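News from the manipulation bench

In April we promised to report on the finger comparison for the two-arm folding station, and now we have enough data to write something useful. The Hirkari fingers, which are short and hard, were mounted first. After them we tried the ridged ones from Jitaru. Each set did the same work: take one garment from a mixed pile, stretch it between the arms, fold it and put it at the side.

In total we made 1,510 grasps, almost 900 of them with the ridged fingers. On thick seams and waistbands both sets hold well. The difference comes with thin cotton, where the hard fingers often lose the corner when the second arm starts to pull. With the ridged set, 96 percent of the grasps on a corner survived the stretch. Their weak point is that they sometimes take two layers together, and then the fold begins wrong.

Roxana Ciobanu has also reduced the closing speed in the controller by 10 percent, and this helped both sets. We will keep the ridged fingers for the winter and test a softer pad from Cetness next. Colleagues who want the grasp logs can write to her directly.

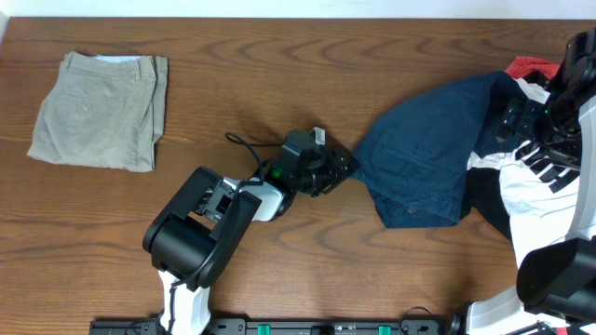
Both arms holding a navy garment during a folding trial.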